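Forum Lager und Werkstatteinrichtung
Bereich: Behälter, Kästen, Regalsysteme
Thema: Metallbehälter Gamo, Umgang mit Gebrauchsspuren und Bodenlöchern

I.Veloso
Materialverwaltung
Freitag, 3. April 2026

Sehr geehrte Kolleginnen und Kollegen,

unser Ausbildungszentrum verwaltet derzeit 68 graue Metallbehälter der Ausführung Gamo, die in den Übungsräumen für Bauteile und Legeklötze verwendet werden. Im Zuge der Bestandsprüfung ist zu entscheiden, welche Behälter im Umlauf verbleiben und welche auszusondern sind. Unsere Richtlinie spricht lediglich von »erheblichen Beschädigungen der Innenflächen«, ohne diesen Begriff näher zu bestimmen. Zwei Standorte legen ihn gegensätzlich aus.

Mir geht es um den vorderen Behälter, insbesondere um Boden und Rückwand. 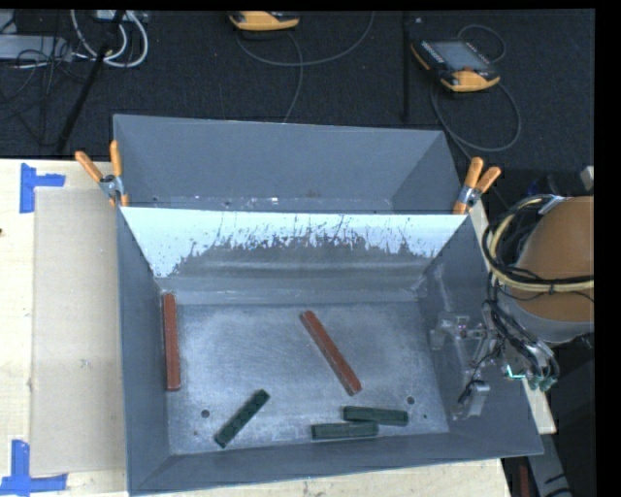 Vorderer Behälter mit roten und grünen Teilen, Boden mit Kratzern und zwei dunklen runden Löchern.

Ich bitte um Stellungnahme, ob ein Behälter in diesem Zustand nach Ihrer Praxis weiterverwendet werden darf. Ferner wäre ich für Hinweise dankbar, ob die Teile nach Farbe getrennt zu lagern sind.

Mit freundlichen Grüßen
Ilídio Veloso

---

Magazin_Nord
Mitglied

Sehr geehrter Herr Veloso,

nach der bei uns geltenden Ordnung wäre der Behälter nicht zu beanstanden. Kratzer am Boden gelten als gewöhnliche Abnutzung. Ausgesondert wird erst bei Verformung der Wände, bei scharfen Graten oder bei durchgehendem Rost. Die Löcher sind für Teile dieser Größe ohne Belang, für Schrauben und Unterlegscheiben hingegen wäre der Behälter zu sperren.

Die Rückwand sieht allerdings stark beansprucht aus. Ich würde sie mit der Hand (Schutzhandschuh!) auf Grate prüfen lassen und das Ergebnis in der Behälterkarte vermerken.

---

V_Bjoerklund
Fachbereich Arbeitssicherheit

Der Einschätzung von Magazin_Nord kann ich mich nur teilweise anschließen. Streifige senkrechte Kratzer in dieser Dichte an der Rückwand weisen wir grundsätzlich der Stufe 2 zu, das heißt: Verwendung nur noch im Lager, keine Ausgabe an Auszubildende. Maßgeblich ist für uns die Reinigungsfähigkeit der Fläche. In zerkratztem Metall setzt sich Abrieb fest, der auf die Teile übergeht. Der diagonal liegende rote Riegel zeigt an den Kanten bereits hellere, leicht abgenutzte Stellen.

Zu den Löchern bitte ich um Auskunft, ob sie werkseitig vorgesehen sind. Auf der Aufnahme lässt sich dies nicht feststellen.

Vidar Björklund

---

Magazin_Nord
Mitglied

Herr Björklund, die abgenutzten Kanten eines Klotzes belegen keinen Mangel des Behälters. Solche Kanten entstehen auch beim Stapeln auf dem Tisch. Eine Herabstufung würde bei uns 337 Behälter betreffen und wäre gegenüber der Verwaltung kaum zu begründen. Ich halte die Reinigungsfähigkeit für ein sinnvolles Kriterium in der Küche, im Übungsraum jedoch für nachrangig.

---

Lehrmittel_Ost
Mitglied

Zur Frage der Farbtrennung: Wir trennen. Rot in den einen Behälter, Grün in den anderen, beide nebeneinander oder hintereinander auf demselben Tisch. Die gemischte Ablage verlängert die Bestandskontrolle am Ende des Kurses spürbar. Behälter aus der Reihe Allska, die wir früher geführt haben, besaßen hierfür herausnehmbare Stege. Bei der Ausführung Gamo behelfen wir uns mit Anhängern am Rand.

Eine Einlage aus Filz hat sich bei uns nicht bewährt und wurde nach einem Halbjahr wieder entfernt. Mit der dünnen Gummimatte von Briris sind wir zufrieden, sie wird auf 60 Zentimeter zugeschnitten geliefert und deckt auch die Löcher ab.

---

V_Bjoerklund
Fachbereich Arbeitssicherheit

Eine Matte verdeckt die Löcher, ersetzt jedoch nicht die Prüfung ihrer Ränder. Ich bitte, dies in der Anweisung ausdrücklich festzuhalten. Im Übrigen bleibe ich bei Stufe 2. Dass die Farbtrennung zweckmäßig ist, sehe ich ebenso.

---

I.Veloso
Materialverwaltung

Sehr geehrte Kollegen,

ich danke für die Stellungnahmen. Nach Rücksprache mit dem Lieferanten Eklund sind bei einem Teil der Gamo-Lieferungen Bodenlöcher werkseitig vorhanden. Ob dies auf den vorderen Behälter zutrifft, wird anhand der Lieferunterlagen geprüft.

Bis zur Neufassung der Richtlinie im Mai verfahren wir wie folgt: Behälter mit zerkratztem Boden verbleiben im Umlauf. Behälter mit stark abgenutzter Rückwand werden auf Grate geprüft und vorläufig nur im Lager verwendet. Rote und grüne Teile werden künftig getrennt abgelegt.

Mit freundlichen Grüßen
Ilídio Veloso

---

Magazin_Nord
Mitglied

Zur Kenntnis genommen. Mit der vorläufigen Regelung für die Rückwände bin ich weiterhin nicht einverstanden und werde hierzu vor der Neufassung schriftlich Stellung nehmen. Bitte teilen Sie mir mit, an welche Stelle das Schreiben zu richten ist.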